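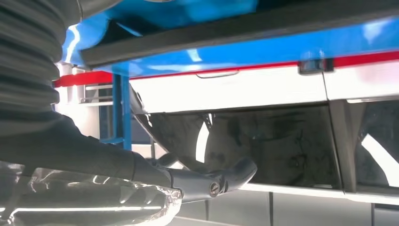 Garage lift or blue frame rack for a small body shop?

duangjai_r
We're setting up a second bay at the Wulside shop and I want an overhead blue steel frame like the one we use now. The owner would like a plain two-post lift and nothing else. What are people running for panel and door work? Budget is tight until July.

E_Kramer
Two-post. You can get under the car and you can sell it later. A fixed frame just takes up floor.

kanokwan70
Disagree with Kramer. If most of your work is doors and handles you don't need to be under anything. Depends how much ceiling you have, too. Can you post the beam and what's on the underside?

duangjai_r
White car next to it, beam above.
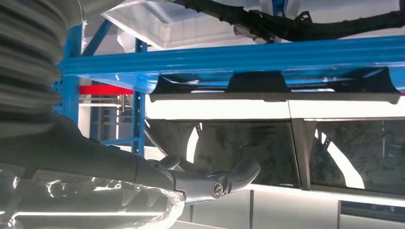

Blue beam with the black bracket on the underside

kanokwan70
Thanks. I like the saddles on that bracket. Is that bolted or welded?

duangjai_r
Bolted, 4 per side. It was put in before I started. I'd ask Somkiat but he moved to the Kinau branch.

jirayu_c
I'd keep the posts the same as the first bay so the spares match. Also leave the plastic wrap on anything new until the painting is finished. We peeled ours early and had overspray everywhere.

E_Kramer
Wrap or no wrap, still a lot of steel for door work. My two-post has been in for 13 years.

kanokwan70
And how many doors do you hang in a week?

E_Kramer
Fewer than you, fine. I'd still get the lift.

duangjai_r
Ceiling is the same height in both bays. I'll get a price on each from Janley and post them when I have them.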